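Notebook > House and Money > Giving Up Paper Towels

I have been reading about how to quit paper towels. It's apparently a thing a person can be proud of now, like a marathon. The claims made for it are large, and I went in expecting most of them to fall over.

Some did.

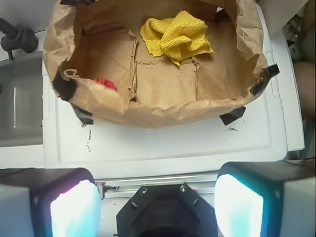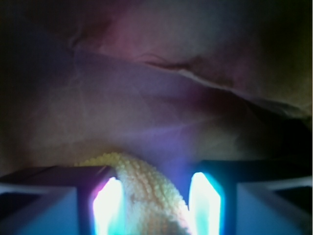
No. 20

June 16, 2025

What set me off was a flyer that came with the water bill here in Fornedthorpe. It said a household that switches to reusable cloths will save "hundreds" a year. Hundreds of what, it didn't say, so I assume dollars. I buy paper towels at the Rankin store out by the highway and I keep my receipts, which is a habit I picked up from a bad tax year and never dropped. I don't spend hundreds on paper towels. I don't know how I would. You would have to be drying the dog with them.

So where does a number like that come from? I followed the flyer's web address and landed on a page run by Jundard, who sell a subscription for cloths. A cloth subscription! They mail you a bundle every season, and you are meant to retire the old ones. Their calculator starts you off at a roll a day. You can slide it down, but it starts there, and I would bet most people look at the answer first and the slider second, if at all. With my own habits put in, the saving came out smaller than the price of the bundle.

The page also had 2777 reviews and I could not find an unhappy one. Maybe every buyer was delighted. I've never owned anything that pleased that many people, and I include my bed.

Then there's the environmental side, where I'd like to be convinced and mostly am not. The argument usually goes: paper towels are thrown out, cloths are washed, therefore cloths win. Fine, but washed how? If you toss them in with a load you were running anyway, I can believe it. If you run a separate hot load for the kitchen rags, as the Jundard care sheet tells you to, then I want to see the water and the power on the same page as the trees. I looked for that page for an evening. I found plenty of leaves in the logos.

And they tell you to throw the cloths away after a season. I keep coming back to that. The whole pitch is that you stop throwing things away, and the business only works if you throw things away on a schedule.

I should say what I did, or this is just complaining. In January I stopped buying paper towels, as a test, and used old bath towels cut into squares. No bundle, no sign-up. I cut them with the good scissors, which was a mistake, and I didn't hem them, which was another. Terry cloth that hasn't been hemmed sheds little loops all over everything for the first few washes. There was blue fuzz in the dryer, blue fuzz on my black pants, and once blue fuzz on a pork chop.

After that it went fine. Spills are easier with a real piece of towel, I'll give them that much. One swipe and the coffee is gone. Windows were worse. The squares leave lint and no amount of vinegar helps, whatever the internet says – I tried the vinegar, I tried newspaper, and I went back to an old T-shirt, which beat them all. Bacon grease I never solved. You can't put a rag full of bacon grease in the wash with a clear conscience, and I have read enough about oily rags and dryers to be careful there. I bought one roll of paper towels for grease and it lasted until spring.

Smell was the thing I'd been warned about, and the warnings were correct. A damp rag left in a heap will tell you about it the next day. Hang them over something. The back of a chair works. I don't see why you need the "drying station" (36 inches of bamboo with pegs) that keeps showing up in my ads.

I did try to find somebody without anything to sell. The library in Buldale had a talk on household waste and I drove over for it. The speaker was pleasant and had slides. She said that switching to cloth could keep more than 560 sheets a month out of the trash for a typical family. I put up my hand and asked how big a sheet was, and whether this meant the full-size kind or the half-size kind, since most brands let you tear off a half now. She said she'd have to look into it. I believe she meant it. I left my email address on the sign-in page and nothing has come yet.

I'm not against any of this, and a few of you will write to me as though I were. Rags are good. My grandmother had a drawer of them, and so did everyone on her street, and they had no opinion about it. What bothers me is watching a plain old habit get dressed up with a calculator and a membership. Once that happens the numbers can only go one way. No company will ever send you a flyer that says you'd save about enough for a sandwich, even though that's closer to what I got.

For anyone who wants to run the same test, four old bath towels made far more squares than I could use, and two would have done it. Wash them twice before they go near food. Keep the dark ones for floors. Don't use fabric softener on them, which does seem to make them worse at soaking things up, though I only tried it the one time and wouldn't swear to it in court.

Next month I'm going to look at dishwasher pods versus powder. I already have a shoebox of receipts, and a friend has lent me a kitchen scale that may or may not be accurate. If you have a measurement of your own, send it along. Please say how you measured it.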